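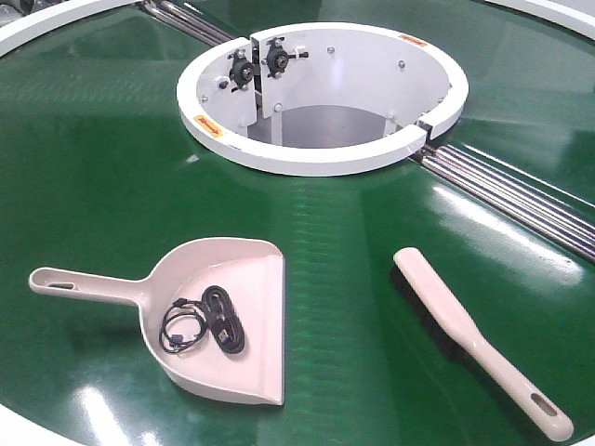

Issue 13

How to set up a plant tour for visitors

Margit Halvorsen

A plant tour takes more preparation than most shops expect the first time. At Wendgate we have opened the floor to the public every February for several years, and the steps below are the ones we follow. They should work for any small or midsize manufacturer.

Step 1. Pick one person to run it

Give the job to someone who knows the floor and can leave their regular work for the day. At our site that is Dirk Dekker from production planning. He keeps the guest list, the route and the schedule in one shared file. Questions from the office, from security and from the guests all go to him.

Step 2. Set a limit on guests

Groups of 13 are the most we take through at one time. Past that, people in the back can't hear and they start to drift out of the walkway. If 200 people sign up, you need more time slots or a second day. Close the sign-up form when the slots are full and start a waiting list.

Step 3. Walk the route

Walk it once with the machines off and once during a normal shift. On the second walk, check these points:

Can you hear the guide at every stop?
Does a forklift lane cross the path?
Is there room for a wheelchair to turn?
Are any customer drawings or order sheets in plain view?

Move or cover anything a customer would not want shown. If you make parts under a confidentiality agreement, ask the customer in writing before guests go near that line.

Step 4. Choose the stops

Three stops are enough for an hour. We use receiving, one production cell and final inspection. Ask the operators at each stop whether they want to speak. Some do and some would sooner keep working while the guide talks, and either is fine. Yến Đào in inspection likes to pass sample parts around the group, so we give her stop five extra minutes.
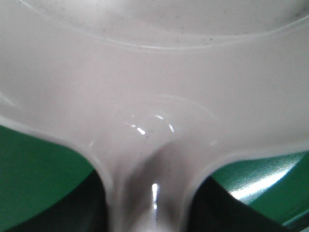

White plastic, close up.

Step 5. Send the safety notice

Email it a week ahead. Ours fits on one page: closed shoes, long pants, no loose scarves or jewelry, long hair tied back, no photos unless the guide says so. State the minimum age. Have guests sign the visitor form at the front desk before they pick up safety glasses, and hand out the glasses there too.

Buy more glasses than you think you need. We order a box of 500 foam earplugs at the same time and it lasts us through the next year.

Step 6. Invite the press and local officials

Send a short notice to the local paper with the date, the start and end times, the street address and one phone number. Officials' offices often want a month's notice. Name the person who will meet them at the door. Sigrun Tveit handles this for us and calls each office again two days before.

Step 7. Brief the shift

Tell every shift what time the groups come through and which aisles they will use. Post the route at the time clock. Supervisors should know they can stop a tour at any point, and the guide should know where to take the group if that happens. We use the break room next to shipping.
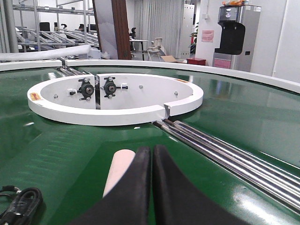 On the day itself, have the guide at the door 20 minutes early with the guest list printed. Count heads at the start, after each stop and at the exit. Keep the group inside the yellow lines and let the last person set the pace.

Leave ten minutes at the end for questions. Guests ask about jobs more than anything else, so have someone from hiring there with applications and a list of open positions.

Step 8. Follow up

Send a thank-you email the next morning with a contact name for anyone who asked about work or a quote. Collect visitor badges and check them against the list. Then meet with the guides while the day is still fresh and write down which stops ran long. Put the notes in the same file as the route.

Updated 2023-11-13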